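3.2 Garment set and starting states

The garments were selected from a pool of small items of the kind found in a household with an infant. We restricted the set to pale garments with a contrasting edge binding where possible, following the practice of the Cirkuma inventory, in which garments are grouped by edge finish and not by size. A bound edge is thicker than the surrounding knit and gives a continuous line that can be followed by eye from one opening to the next. The full set holds 26 garments and is sorted into 6 edge classes. Plain hems form the largest class.

Each trial starts from one of 2 states. In the crumpled state, the garment is dropped onto the table and left as it falls, with openings closed or hidden under folds. In the spread state, it lies face-up with the neckline away from the worker. Intermediate states arise during the trial and are labeled afterwards by the visible openings. 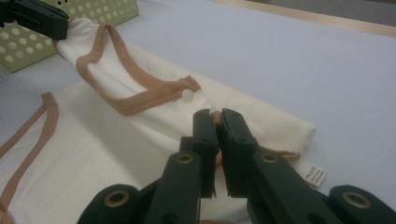

Tank tops and undershirts were the hardest garments to label in intermediate states. Their straps are narrow, and when the body of the garment twists, an armhole and a neckline can show the same outline. We followed Huenchumán in treating any closed loop of binding as an "unassigned opening" until a second landmark — a button, a snap or a care label — fixes its identity. A care label was accepted as a landmark only where its seam could be traced back to the garment. Printed text on labels was not used.

Bodysuits behave differently. The bottom edge carries the closure, and the leg openings run close to it on both sides, so the lower third of the garment has more edge per unit of area than the upper part. A chest print, when present, settles the question of front and back at once. For this reason the annotators recorded prints as a separate field. 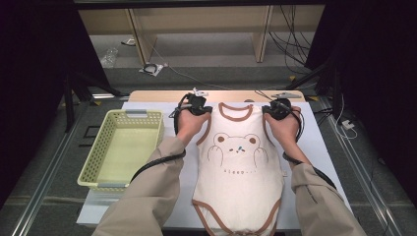
Flattening was scored by the Farner rule: the garment is flat when the neckline, both arm openings and the bottom edge can all be seen and no fold crosses the center line. Small creases at the shoulders do not count against the score. Sleeve length was ignored, as the rule was written for adult shirts and gives poor results on short sleeves.

A total of 500 trials were scored in this way. Labels were assigned by Macarena Valdebenito and checked against the Kudelness guidelines for knitwear, with disagreements settled by a second viewing. Most of these concerned the unassigned openings described above — the two bound armholes of a twisted top in particular. Trials in which an opening could not be assigned were kept in the set and are reported separately in Section 4.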